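Pots, cups and bowls: the kitchen kit gallery

Every few months somebody writes in to ask whether expensive pans make better rice, and every few months we say we doubt it and get told off. So one Friday we put a pot, a bowl, a measuring cup and a plate on a white table and had a proper look at what people are being asked to pay for. The pictures are on this page, with our grumbles.

A word on where we stand. We are the kitchen corner of a small household newsletter in Ostham, with 327 subscribers, most of whom cook every day and few of whom have ever bought anything because of the shape of its handle. We buy our kit with our own money and we keep the receipts. Shops do not send us things, and after this page they are unlikely to start.

The pot

Start with the bottom, which is where the salesmen start. Turn over nearly any steel pan in a shop and you will find the base finished in fine rings, and under the lights those rings throw out bright streaks in all directions, like a child's drawing of the sun. It looks very precise. You think of engineers.
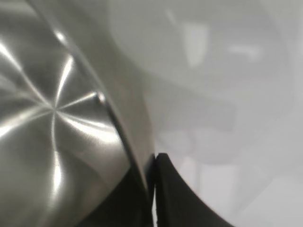

The shop at Nurnau had a card propped up beside its pans saying that a finish like this "spreads heat evenly to the edge". We would like to see that shown. What spreads heat is whatever metal is in the base and how thick it is, and you can't tell either of those by admiring the shine. The rings are what you get when a round thing is spun against something abrasive. They are pretty, they are cheap to make, and on a gas hob they will be brown before long.

The rolled look of a good rim is another thing that gets talked up. Fair enough, a smooth edge is kinder to your hand and to the cloth when you dry up. But does it "pour without drips", as the same card had it? We have owned a lot of pans between us and every one of them has dribbled down its own side at some point, usually with milk in it. If yours never does, write in and tell us how full you fill it.

What we would check before paying:

Does it sit flat? Put it on the shop counter and press on one side. If it rocks, leave it there.
Does it feel heavy at the bottom when you pick it up empty?
Can you lift it full? Shops never let you try this one. A big pot of water is a serious weight, and two small handles don't help.
Will it fit in your sink? One reader bought a stockpot from the Cortés catalogue in August and has been washing it in the bath.

None of that is on the card.

The measuring cup

We are fonder of measuring cups than of pans, but we have doubts here too. The clear plastic sort costs next to nothing, and the selling point is that you can see what is in it. So you can, up to a point. Put one down on a pale worktop and the cup itself more or less vanishes. Anybody who has knocked one over while reaching for the salt will know what we mean.

Then there is the question of what a cup is. Recipes say "one cup" as if it had been settled. The cup that comes in the box with a rice cooker is often smaller than the cup in a baking book, and if you lose the first and use the second you get either soup or glue. Our advice is dull. Pick one cup, any cup, and use it for the rice and then for the water. The ratio is what matters, and the ratio doesn't care who made the plastic.

The Drorudex people sell a "calibrated grain scoop" that does the same job at a price we had to read twice. We borrowed one. It held rice. 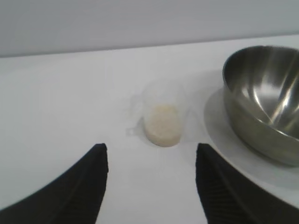

Clear cup with a small heap of pale grain in it, and a steel bowl on its plate to the right. Find the cup if you can.

The bowl

Steel mixing bowls we mostly approve of, with reservations. They don't chip, they stack, and you can drop one on a tiled floor with no harm done except to your nerves. What we don't believe is that a mirror polish makes them easier to clean. It makes them easier to see your fingerprints in. A dull one from the market will rinse out just as well and you won't feel you have to buff it.

As for standing a bowl on a plate, we have heard this recommended for catching spills, and it does catch them. It also gives you a plate to wash. A damp cloth folded underneath stops the bowl skating about when you beat something, and a plate won't do that.

Your letters

We said in the last gallery that a lid matters more than the pot under it, and 42 of you wrote to disagree. We have read them all. Some were rude. We still think a tight lid on a cheap pot beats a loose lid on a dear one, at least for rice, and so far the letters have given us plenty of opinions and very few dinners cooked side by side. If you have tried it both ways, send us what you did and how long it took. Photographs of the burnt bits are welcome.

Next gallery: wooden spoons, and whether the hole in the middle does anything.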